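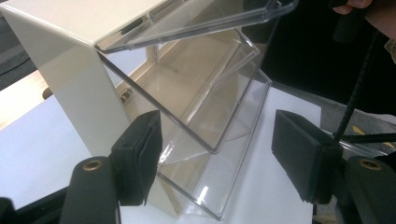

My project for the teaching certificate was a short chair-based stretching course for people who sit all day at work, and I have to say I enjoyed it far more than I expected to when I handed in my proposal in April. I ran it in the upstairs room at the Lazăr Centre, at lunchtime, and I wanted to find out whether plain, homely cues would help beginners more than the anatomical words we learn in our own training. My favourite came from a clear acrylic bin, the tiered kind with a hinged lid. With the lid tilted up like that, you can imagine the hinge doing the work while the box underneath stays where it is, and I asked everyone to think of their arms lifting the same way, from the shoulder, with the ribs left alone. It got a laugh, and then some really lovely shoulders!

Home Courses Student Projects Timetable Contact

Method

Each session went for 30 minutes. I began with quiet breathing (feet flat, hands wherever they were happy), moved on to neck and shoulder work, then a seated twist and a gentle forward fold over the thighs. I wrote two scripts for the same sequence. The Iris script used the proper names for muscles and joints, and the Elum script used everyday pictures such as doors, lids, coat hangers and warm dough. My supervisor, Pui-shan Leung, read both and crossed out a good deal, mostly places where I had three cues and needed one.

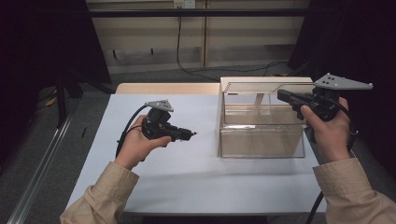 I alternated the scripts from one session to the next, and afterwards people filled in a feedback slip saying which instructions they had followed easily and which had lost them. By the end I had 244 slips, which I typed up at my kitchen table over more cups of tea than I'd like to admit.

What I found

The everyday cues were liked better for the arms and the twist. For the neck it was much closer, and a few people told me they preferred the proper names there, as they felt safer knowing which part they were moving. The coat hanger confused almost everyone and I've retired it.

If I did it again I would practise my pauses. Listening back to my recordings, I talk straight through the forward fold, right when people had finally gone quiet. I'd also like to try the Elum script with the evening group at Grikel, who mostly come in from jobs where they stand.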